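작업실 노트, 8월

접착제 박리 시험, 두 번째 묶음

오전 9시 20분 시작. 창 쪽 온도계 기준으로 실내가 생각보다 덥다. 에어컨을 켜면 작업대 위로 바람이 지나가서 껐다. 지난번 기록에 온도 칸이 비어 있는 것을 오늘 발견했다. 그때 수치를 지금 수치와 나란히 놓고 비교하는 건 무리라는 뜻이다. 그래도 누군가는 나란히 놓을 것 같아서 여기 적어 둔다.

시험 대상은 Grakach와 Trisell 두 가지 수성 목공 접착제. Floline은 이번에 뺐다. 뚜껑 안쪽이 굳어 있었고, 언제 개봉했는지 통에도 노트에도 안 적혀 있다. 개봉일 모르는 접착제로 낸 숫자는 숫자가 아니라고 본다.

Grakach 설명서에는 "빠른 초기 접착"이라고만 되어 있다. 얼마나 빠른지, 어떤 수종에서 그런지는 한 줄도 없다. Trisell 쪽은 표가 있긴 한데 시험 조건이 각주로 밀려 있고 그 각주에 "표준 환경"이라고만 쓰여 있다. 표준이 뭔지는 각자 상상하라는 모양이다.

시편 준비
자작나무 쪽, 결 방향 맞춤. 접착면은 80번 사포로 한 방향만 밀고 붓으로 털었다. 압축공기는 쓰지 않음. 콤프레서에서 기름기가 섞여 나온다는 의심을 아직 못 풀었다. 도포는 플라스틱 주걱, 한쪽 면에만. 클램프 압력은 손 감각이라 믿을 게 못 된다. 토크 드라이버로 맞추자고 봄부터 말했는데 아직 그대로다.

시편은 Grakach 13개, Trisell 13개. 원래 더 만들려고 했는데 나무가 모자랐다. 남은 판재 하나에 휨이 있어서 억지로 쓰지 않았다. 개수가 적으니 평균을 내더라도 큰소리칠 자료는 안 된다.

경화 시간
설명서대로면 클램프를 47분 만에 풀어도 된다는 쪽이 Trisell이다. 60도 45도 아니고 47이라는 숫자가 어디서 나왔는지 궁금하다. 그대로 따라 했다. Grakach도 공평하게 같은 시간에 풀었다. 삐져나온 접착제를 손톱으로 눌러 보니 두 쪽 다 아직 물렀다. 하중 시험은 내일 오전에 한다. "풀어도 된다"와 "힘을 받아도 된다"는 다른 말인데 포장지에는 구분이 없다.

11시쯤 Magalhães 게시판에 올라온 글을 읽었다. 같은 접착제로 의자 다리를 붙였더니 나무가 먼저 부러졌다고 한다. 이런 이야기는 늘 나온다. 나무가 먼저 부러졌다는 건 그 나무가 그 방향으로 약했다는 뜻일 수도 있다. 파단면 사진도 없고 결 방향 이야기도 없다. 접착제가 좋아서인지 다리 설계가 나빠서인지 그 글로는 알 수 없다.
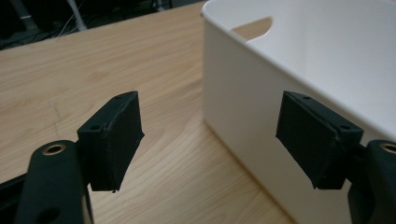

Ryan Cropper가 초안을 읽고 이렇게 적어 놓았다. 나는 반대로 본다, 자네는 시편만 믿고 현장 이야기를 너무 깎는다. 의자 하나가 부러진 것도 자료는 자료고, 시편 스물몇 개보다 실제 하중에 더 가까울 수 있다. 그리고 한쪽 면 도포가 마음에 걸린다. 양면에 발랐으면 결과가 달라졌을 텐데 왜 그건 의심 안 하나.

도포 지적은 맞다. 한쪽만 바른 건 지난번과 맞추려던 것이고, 지난번에 왜 한쪽만 발랐는지는 기억이 없다. 습관을 조건이라고 불러 온 셈이다. 다음 묶음에서는 절반을 양면으로 한다.

의자 이야기는 여전히 못 받아들이겠다. 하중에 가깝다는 건 좋은데 하중이 얼마였는지 모른다. 앉은 사람 몸무게라도 적혀 있으면 생각해 보겠다. Ryan 답: 그럼 우리가 의자를 만들어서 부러뜨리자. 나무가 없다고 했더니 그 뒤로 답이 없다.

오후 2시
점검 겸 Grakach 시편 하나를 일부러 일찍 벌려 봤다. 접착층 한가운데가 아직 희다. 가장자리는 투명하게 말랐다. 이 상태로 당겼으면 숫자는 형편없이 나왔을 테고, 그걸 제품 탓으로 적었을 것이다. 뜯은 시편은 집계에서 제외, 따라서 Grakach는 하나 적다. 표에 반드시 표시할 것.

투명해지면 다 마른 거라는 말도 전에 들었는데, 가운데가 안 보이는 접합부에서 그걸 어떻게 확인한다는 건지 모르겠다.

내일 할 일
하중 시험 전 실내 온도 적기. 습도계는 2개가 서로 다른 값을 보여서 둘 다 적는다. 어느 쪽이 맞는지 정하지 말 것.
파단면은 나무 파괴와 접착층 파괴로 나누고, 섞인 것은 섞였다고 쓴다. 애매한 걸 보기 좋은 쪽으로 몰지 않기.
Trisell에 각주의 "표준 환경"이 무엇인지 메일로 문의.
Floline 새 통 주문, 받으면 개봉일부터 쓰기.
토크 드라이버 찾기. 서랍 아래 칸은 이미 봤음.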